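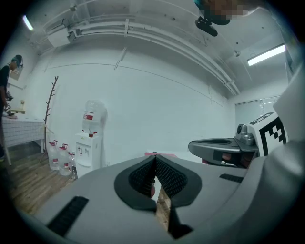 December, late evening

Rewrote our handling rules for the Grenen grippers tonight, and my goodness, it took longer than the work itself. Rule one stays as it was: wipe both rubber pads before the first grasp, and look closely at that dimpled grid while you're at it. Rule two is new, keep the printed marker block clear of fingers and sleeves. Rule three is mine and I'm fond of it, stop after 50 grasps and stretch your hands, even if you feel fine (I never do stop, so I had better start). Plarell wants 2340 grasps in all and we logged 171 today. Tea now, then the cleaning rule.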